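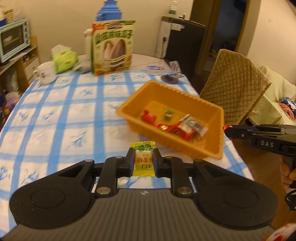
Right, launch thread. Up far too early, will post bits as I get them. Reltton, small rocket, small satellites, big wind.

For anyone new: the rocket is Honasow. It's flown twice. First one went in the sea, second one got up there but dropped its passengers off too low. So third go this morning, window opens just before dawn.

Main passenger is Nieminen, a little ice-watching satellite. Size of a microwave, more or less. Looks at sea ice through cloud with radar. It's been sat in a clean room waiting for a ride longer than it took to build.

Four others on board as well, all tiny. One school project, two radio things and one where the website just says "technology demonstration" and has done for ages. Anyone know? Replies open

Stream is up. It's a holding slide with music. The music is the same loop as last time, I recognise the bit with the bells

Wind on the ground is fine apparently. It's the wind higher up they're bothered about. They send balloons up to check, one every hour or so, and the rocket gets its steering numbers from whatever the last one said. Didn't know that till I read the press kit on the bus yesterday

Someone asking why launch from that far north. Short version, Nieminen wants to go over the poles, so you don't need the extra shove you get from the equator. Also there's nothing but water underneath if it goes wrong. See flight one

Holding slide gone. We have a pad! It's dark. There is a rocket, I think, in the dark

OK floodlights on. Looks lovely. Lots of frost coming off the side where the oxygen tank is

Commentator says fuelling done, now topping up. The oxygen boils off all the time so they keep feeding it until the last few minutes

HOLD. Clock stopped at T minus 11 minutes. No reason given yet.

Still holding. Kettle on

They're saying a boat. A BOAT. Somebody's in the keep-out area. This happened at the last one too didn't it

Boat is moving, slowly. Commentator very polite about it.

While we wait, the thing I'm most nervous about is stage two. The engine has to light, stop, coast for ages, then light again. On flight two the second burn cut out early and that's why everyone ended up too low. Grunholm (they make the valve, not the whole engine, people keep mixing this up) swapped the part for a redesigned one and ran it on the test stand in June. 200 starts without a fault, they say. A test stand isn't space but it's a lot of starts

And yes to the person who asked, it's the same Grunholm that does the brewery pumps. Different department I assume

Boat clear. New time set. Window's only got so much left in it so this is probably the last go this morning

Clock running!!

T minus 5 minutes. Internal power. The arm thing is swinging back

Can't type going to watch

LIFTOFF. It went!! Sound arrived late on the stream so for a second it was just a silent rocket going up, really odd

Through max q, that's the bit where the air pushes on it hardest. Still pointing the right way. Breathing again

First stage done, dropped off. Camera on the side shows it tumbling away, then the light of the second engine coming on. Big cheer in the control room, bit of a cheer in my kitchen, dog not pleased

Nose cone gone. So the satellites are out in the open now, sort of. No air to worry about up there

Sun's come up on the rocket camera before it's come up here. Very blue line. Could look at that all day

Engine off. Now the coast. Most of an orbit with nothing much happening and no signal for a lot of it, becuase there's no ground station where it is. Back when there's something to say. Going to find some toast

Replies while we wait. No, you can't see it from the south coast, sorry, it goes the other way. Yes they do want to get the first stage back one day, no they're not trying today. No I don't work for them, I just get up early

Also someone says the mystery satellite is testing a sail for slowing down. You unfold it at the end and it drags on what little air there is, so it comes down and burns up and doesn't hang about as junk. Can't confirm but if so, good, more of those please

Signal should be back any minute. Control room has gone very quiet. Lots of people standing with their arms folded

SIGNAL

Waiting on the relight. Same point as last time. don't like it

It lit

Still lit

Still going, past where it stopped on flight two

Shutdown, on time. Commentator had to stop for a moment there. Fair enough

Numbers on screen say the orbit is good. Proper height this time

Nieminen away! Saw it go on the camera, slow little spin, then a glint and gone. The others come off one by one over the next bit so it doesn't bump into anyone

All out. Every one. That's a full house for Honasow

Still need to hear from Nieminen itself. Being dropped off isn't the same as working, the panels have to open and it has to phone home. First pass over the Reltton dish is mid morning and I'll be in a meeting with my phone under the table

Update from under the table: they've got a beacon! Weak but it's there. Panels not confirmed yet, team says next pass this afternoon

Radar doesn't get switched on for weeks so don't expect ice pictures soon. Will start a new thred when there are some. Going back to work now, very tired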